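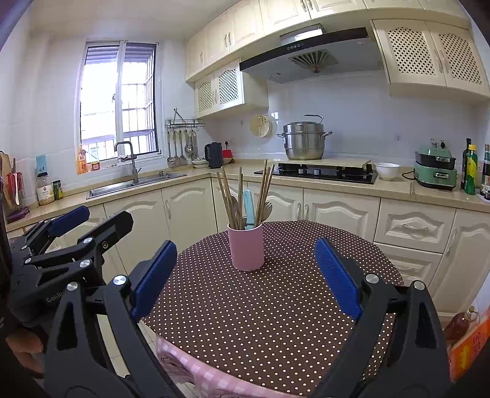
Handout 2: Gathering Examples in a Real Kitchen

Home | Syllabus | Handouts | Labs | Forum

Last updated: October

By now you have read the Mirau chapter and believe that a policy learns whatever you show it. Good. The trouble starts when you look closely at what you showed it.

Our running task is chopsticks and a cup. A person holds a gripper in each hand, picks up a chopstick, and puts it in the cup or takes it out. You have done this since childhood. Do it with two rubber pads on a linkage and you will develop new respect for your thumbs.

Before you record

Write the task as one sentence, with a start state and an end state. "Tidy the chopsticks" is a wish. "Every chopstick on the cloth ends up in the cup" is a task.

Decide what each hand is for. If the left hand steadies in one take and grabs in the next, the model will learn to do a bit of both, badly.
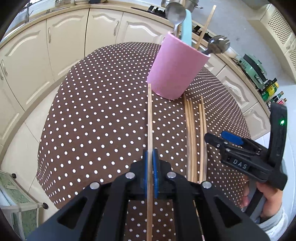 Chopsticks are a mean choice of object, and we chose them on purpose. They are thin, they roll, and they lie next to other chopsticks that look exactly the same. When several lie side by side, pick the outer one first and stay with that rule for the whole session. A patterned tablecloth is fine - homes have them, and the Wima set is all bare gray desk, with results to match.

While you record

Move at the speed of someone who is being paid by the hour. Pause briefly with the pads closed before you lift. If you drop one, finish the take and mark it as a drop. In the Essien lab last term, 14 of 72 takes were fumbles, and the teams that quietly deleted theirs ended up with a model that had no idea what to do after a miss.
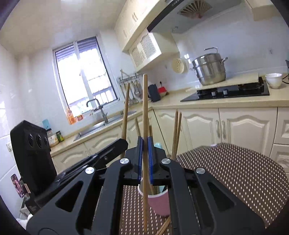 Fig. 3. Pads closed on a single upright chopstick at the cup.

After you record

Load the takes into Zilex and trim the dead time at both ends. Expect this to take around twice as long as you planned. Label the grasp at the moment the pads close, even if the approach was the part you were proud of.

For next lab: bring two task sentences and swap them with another pair. If they can misread yours, they will.

6 comments | 11 shares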